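Home | Products | Support | Contact
Filed under: Support > Workstation FAQ
Print this page | E-mail this page

Grenon Tower Workstations: Memory and Processor Questions

Which memory does the Grenon 36 accept?
Registered ECC modules only. Unbuffered modules will not start, and the two types cannot be mixed. Rüegg resellers stock matched sets of four.

Do I have to fill every slot?
No. Fill the slots farthest from the socket first, then work inward. The board prints a slot map in the setup screen under Hardware, Memory.

How do I reach the slots?
Shut down, unplug the power cord and hold the power button for four seconds. Lay the tower on its side and take off the side panel. Memory slots sit on both sides of the processor socket.

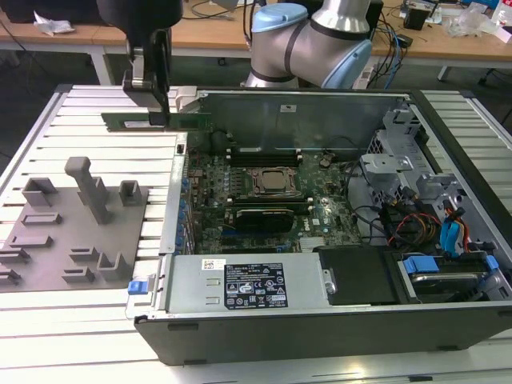
Why does the first start take so long after an upgrade?
The board retrains memory timing whenever the module layout changes. A full set can take up to 59 seconds with no display. Leave the power on until the logo appears.

Error code 14 appears at startup. What does it mean?
One module is not seated or is not supported. Reseat each module until the latches close, then test them singly.

Who handles warranty claims?
The Barnville service desk. Claims for systems bought through Skekar go to Annelies Nägeli.

Back to top | Next: Storage FAQ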